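Gromodance home arm, one month on

Posted Saturday, January 26, 2019
Reviewed by Nuanchan Sukprasert

The Gromodance costs $2,446 before you buy the rail it rides on, and the rail is another $200. I'm putting that first so you can read the rest of this with the number in your head, the way I lived with it through most of December and the first part of January.

What you get for the money is one arm, one two-finger gripper, a camera head, a charging base and a subscription that is free until the end of the first year. The pitch is that it tidies. The box says "clears floors, beds and tables." Hillden, the shop that lent me the unit, has a softer version on its web page, where it "helps keep surfaces clear." Hold on to that word, helps.

Setup took an evening. The rail clamps to a bed frame or a heavy table, and the clamp is good, better made than anything else in the package. Mapping the room is done by walking around with the camera head while a voice asks you to slow down. I was asked to slow down eleven times in a bedroom I can cross in four steps. After that you name your surfaces, tell it where the trash can is, and draw a line on the phone screen around anything it must never touch.

Then you run it on a hard, tidy surface and it looks terrific. It picked up three blocks and a tennis ball from a bare table without missing one. Every demo I've seen of these machines takes place on a bare table, and now I know why. The fingers come down on either side of the object, they meet resistance, they close. Nothing sinks or slides, and the table doesn't crumple up along with whatever is being picked up.

My house doesn't have many bare tables. It has beds, and the beds have quilts, and the quilts have whatever the kids were eating while they were supposed to be reading. So I tested it mostly on that, because a bed after a Saturday is the chore I'd pay to be rid of. 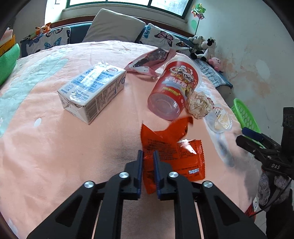

Rigid things went best. Give it a box or a canister with some body to it and you'll get a clean lift most of the time, slow but clean. Cartons were fine when they were empty and a worry when they weren't. The arm has no notion of how full a thing is until it's holding it, and by then the tilt has been decided. I lost a third of a carton of soy milk that way, and the manual's advice is to "remove liquids before operation," which is to say, do the hard part yourself.

Wrappers are where the money starts to hurt. A torn wrapper has no thickness to speak of. The gripper comes down, the mattress gives, and the fingers pinch up a nice fold of quilt with the wrapper riding on top of it. Then it lifts the quilt. Then it lets go and reports the item as collected. I ran the same snack wrapper 30 times over two evenings and it reached the trash can on nine of them. On three more it reached the trash can's rim.

You can improve this by turning on "gentle contact," buried in the third settings page. It raised my luck a bit and made each attempt nearly a minute long. A child who has been threatened with no television can clear the same bed in less time than the arm takes to do one wrapper.

I called Gromodance support and got Tsutomu Shibata, who was patient and more candid than I expected. He told me soft things on soft things are the hardest case they have, that the next software release is meant to help, and that he doesn't run the arm on his own bed. He suggested a large tray. You put the trash on the tray and the arm clears the tray. I asked him to say that again slowly and we both laughed – but he meant it.

The other problem is judgment. Is a ball of paper trash or a drawing somebody will cry over? Is the packet finished, or is there half of it left for tomorrow? The Gromodance asks you, by phone notification, every time it isn't sure. On a messy evening that came to so many pings that I turned them off, and with the pings off it leaves anything doubtful where it found it. Plush toys it handles well, I'll say that. It got most of them back into their basket, usually upside down.

My neighbor Buppha Klinhom cleans houses and came over to watch. She gave it one full cycle, then picked up everything it had left, shook out the quilt and straightened the pillows while it was still parking itself. Her question was who washes the fingers. The answer is you do, with a damp cloth, after anything sticky. The pads hold on to crumbs.

I also had a go with the Saengthong, a rival arm that costs more and comes with wider pads. It was somewhat better on packets and worse on everything small. Samran Klinhom, who had one in his repair shop to sort fittings, sent it back after a month and says he'd try again when it can find a washer on a greasy rag. So the shop floor isn't any further along than my bedroom, at least not any shop floor I can get into.

Who should buy this? Somebody who can't bend or reach, and who has a person around to set things up, may get real use out of it at a bedside table, and I'd like to see Gromodance aim there and price it for them. For a family that wants the beds cleared, no. Wait for the new release, and wait again after that to hear how it does on a quilt.

Good: the clamp, the quiet motor, hard objects on hard surfaces.
Bad: wrappers, bedding, liquids, the notifications, the price.
Score: 3 out of 10. The loaner goes back to Hillden on Monday.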